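Snack bag drive at Odell center passes 1000 mark

Posted in Local, October

The after-school snack drive at the Odell community center has gone past its first target. 1000 bags of candy and chips were in by closing time, and stuff was still coming through the side door when we left. Final count for the month so far: 3184 items, which takes in juice boxes, crackers and the loose fruit bars as well as the bags.

Packing is under way now. Same system as last year. One carrier bag per kid, sweet things and a savory thing in each, handles tied, into the crates. Grocery store Teixeira gave the shelf space and most of the chips. Packaging firm Resetti sent the plain white carriers, two cartons of them, dropped off before 9 a.m. 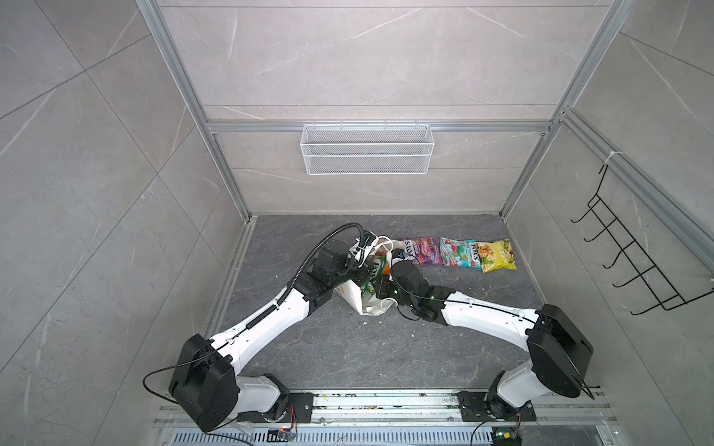

Candy and chips beside a white carrier bag at the packing spot.

Chips go in last. That was the lesson from last fall, when they went in first and a good part of the order reached the Trellura apartments as dust. So this time candy flat on the bottom, anything in a box next, chips on top and nothing on top of the chips. Bags get stood up inside the carrier where they'll fit, it saves room and the handles still close.

There's 202 households on the list, up from last year. Each one gets a bag for every child under 14. Sign-up was supposed to close at the end of September but the center kept the sheet out an extra week after the rain, so a few names got added late. If yours was one of them your bag is in the second delivery, not the first.

Deliveries start at 3:30 p.m. from the side lot. Trellura first, then the streets behind the school, then pick-up at the desk untill 7. Bring the slip. No slip, give the street address and they'll look it up.

Some notes on what's wanted and what isnt. Sealed packs only. Nothing past its date, and please check, a whole box had to go back last week. Hard candy is fine, mints are fine. Big party bags of chips are a pain because they don't fit the carriers, so go for the medium size if you're buying specially. Nut products go in a separate crate by the desk, marked with red tape. Chocolate is welcome but not if it's been sitting in a hot car.

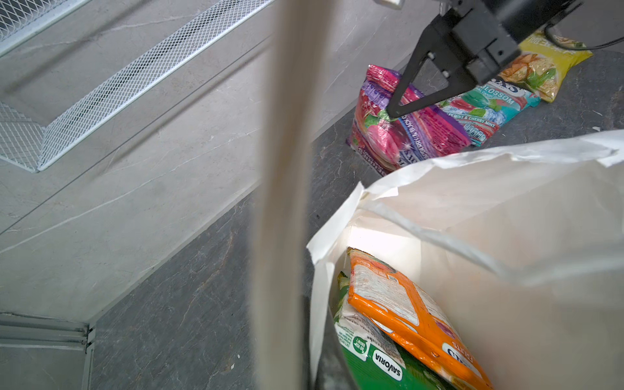

One parent at the pick-up desk said the mix matters more than the amount, and that her two would trade every chip in the bag for one more pack of mints. She'd also like the allergy crate moved away from the door, where people keep putting coats on it. The center says it will be moved.

Still short: savory snacks, mostly. Sweets are well covered for now. Crackers, pretzels and chips are what to buy if you're in Teixeira this week, the drop box is past the registers on the left. Carriers are OK, Resetti has promised another carton if needed.

Money gifts go through the front office, room 402, open mornings only. Cash or check. Ask for a receipt.

Second delivery goes out when the late list is packed, time to be posted on the center door. Anything left over stays at Odell for the homework club.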